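업무 > 현장 자동화 지원 > 진행 보고 > 조립 2반

Jaltomeck 조립반 양팔 로봇 도입 사업 중간 진행 보고

작성: 옥예지 (조립 2반 생산기술 담당)
작성일: 11/26/19
받는 곳: Riis 현장혁신기금 담당자님께

안녕하세요, 그동안 잘 지내셨는지요. 지난 3월에 첫 지원금을 받고 나서 인사를 제대로 드린 것이 착수 보고서 한 장뿐이었던 것 같아 늘 마음에 걸렸습니다. 이번 보고서는 양식에 맞춘 표는 별첨으로 돌리고, 본문에는 현장에서 어떤 일이 있었는지를 조금 길더라도 편하게 적어 보려고 합니다. 읽으시다가 지루한 대목이 있으면 너그럽게 넘겨 주세요.

1. 그동안의 경과

처음 계획서에는 부품 공급부터 조립, 검사까지 전부 로봇 작업대로 옮기겠다고 적었습니다. 지금 다시 읽어 보면 욕심이 참 많았구나 싶습니다. 설치를 마치고 한 달쯤 지나서 반원들과 둘러앉아 이야기를 나눴는데, 다들 가장 힘들어하는 일은 검사도 공급도 아니고 작은 부품을 판에 끼우는 일이라고 하셨습니다. 손끝에 힘을 주고 같은 자세로 오래 버텨야 하니 오후가 되면 엄지가 저리고, 어깨까지 뻐근하다는 말씀이 많았습니다. 그래서 범위를 줄여 끼움 작업 하나에 집중하기로 했고, 변경 내용은 담당자님께서 흔쾌히 승인해 주셔서 큰 힘이 되었습니다. 다시 한번 감사드립니다!

현재 운영 중인 작업대는 3대입니다. 원래는 네 대를 놓으려 했는데, 마지막 한 대는 전기 배선 공사가 늦어져 자리만 잡아 둔 상태입니다. 작업 순서를 짜고 기록하는 프로그램은 Retik을 쓰고 있고, 부품을 담는 트레이는 Rovley 제품으로 통일했습니다. 트레이를 바꾸기 전에는 칸마다 깊이가 조금씩 달라서 로봇이 부품을 집는 높이를 매번 다시 맞춰야 했는데, 통일한 뒤로는 아침 준비가 한결 수월해졌습니다. 이 부분은 예산 항목을 옮겨 쓴 것이라 별첨 2에 따로 정리해 두었습니다.

끼움 시험은 연습용 판으로 진행했고 기록에 남은 횟수는 모두 1092회입니다. 그중 사람이 손을 대어 다시 끼워야 했던 것이 200회였습니다. 숫자만 보면 아직 많다고 느끼실 수 있는데, 절반이 넘는 경우가 초반 두 달에 몰려 있고, 최근에는 부품이 비스듬히 물린 채로 내려가는 경우가 대부분입니다. 이 문제는 손가락이 부품을 무는 위치를 조정하면서 조금씩 잡아 가고 있습니다.

2. 일하는 사람들에게 생긴 변화

저는 이 사업에서 가장 궁금했던 것이 바로 이 부분이라 쓸 말이 제일 많습니다. 솔직히 처음에는 분위기가 썩 좋지 않았습니다. 로봇이 들어오면 사람을 줄이는 것 아니냐는 걱정이 당연히 나왔고, 저도 시원하게 답을 드리지 못했습니다. 그 뒤에 공장장님이 올해와 내년에는 이 일로 인원을 줄이지 않겠다고 게시판에 써 붙여 주셨고, 그때부터 질문의 내용이 달라졌습니다. 멈추면 어디를 눌러야 하는지, 내가 가르친 동작이 마음에 안 들면 지워도 되는지 같은 것을 물어보시더라고요.

작업대를 맡은 분들은 이제 끼우는 일 대신 동작을 가르치고, 결과를 살피고, 잘못 들어간 부품을 골라내는 일을 합니다. 손목이 편해졌다는 말씀은 거의 모두가 하십니다. 대신 눈이 피곤하다는 의견이 새로 생겼습니다. 가만히 지켜보는 시간이 길어지니 그럴 만도 해서, 담당 교대를 더 짧게 나누고 중간에 포장 일을 섞어 보고 있습니다. 어떤 분은 예전에는 손이 바빠도 옆 사람과 이야기를 했는데 지금은 화면을 보느라 말수가 줄었다고 하셨는데, 이 말씀은 저도 오래 생각하게 되었습니다. 작업대를 서로 마주 보게 돌려 놓으면 어떨지 다음 달에 시험해 볼 예정입니다.

임금 문제도 숨기지 않고 적겠습니다. 동작을 가르치는 일은 분명 기술이 필요한 일인데 아직 직무 수당 표에는 들어 있지 않습니다. 인사팀에 건의서를 냈고, 답을 기다리고 있습니다. 기금에서 직접 관여하실 일은 아니지만, 최종 보고서에는 결과를 꼭 적어 드리겠습니다.

3. 현재 작업 모습

연습용 판은 흰색 판에 파란 부품을 쓰는 것으로 정했습니다. 색 차이가 뚜렷해서 옆에서 보시는 분들이 부품이 어디 있는지 금방 알아보실 수 있습니다. 두 팔이 같은 판 위에서 움직이기 때문에, 서로 길을 막지 않도록 순서를 짜는 일에 시간이 가장 많이 들었습니다. 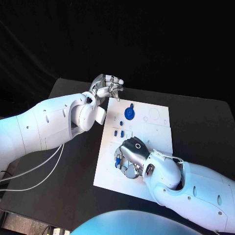 연습용 판 위의 두 로봇 팔. 오른쪽 팔의 손이 작은 파란 부품을 쥐고 있다.

4. 남은 기간 계획과 부탁드릴 것

우선 배선 공사가 끝나는 대로 마지막 작업대를 세우겠습니다. 다음으로 동작을 가르치는 방법을 반원들이 직접 쓴 말로 안내서에 담으려고 합니다. 제가 쓴 초안은 너무 어렵다고 혼이 나서 거의 처음부터 다시 쓰는 중입니다. 실제 제품으로 넘어가는 일은 서두르지 않고, 비스듬히 물리는 문제가 충분히 줄어든 다음에 시작하고 싶습니다.

한 가지 부탁드릴 것은 예비 손가락 부품 구입비입니다. 소모가 예상보다 빨라서 남은 재료비 안에서는 조금 빠듯합니다. 항목 변경 신청서를 함께 보내 드리니 살펴봐 주시고, 날이 풀리면 꼭 한번 현장에 들러 주세요. 반원들이 직접 가르친 동작을 보여 드리고 싶어 합니다.

댓글

포장반: 중간에 포장 일 섞는 것 저희는 대환영입니다. 다만 오전에는 자리가 좁으니 오후로 부탁드려요.

조립 2반 야간: 마주 보는 배치 찬성이요. 밤에는 특히 말할 사람이 있어야 덜 졸립니다.

품질팀: 별첨 2에 트레이 교체 날짜가 빠져 있습니다. 확인 부탁드립니다.

관련 글
양팔 로봇 도입 사업 착수 보고
끼움 작업 범위 변경 신청서
Retik 작업 기록 입력 방법
Rovley 트레이 세척 및 보관 안내
조립반 교대 시간 조정 의견 모음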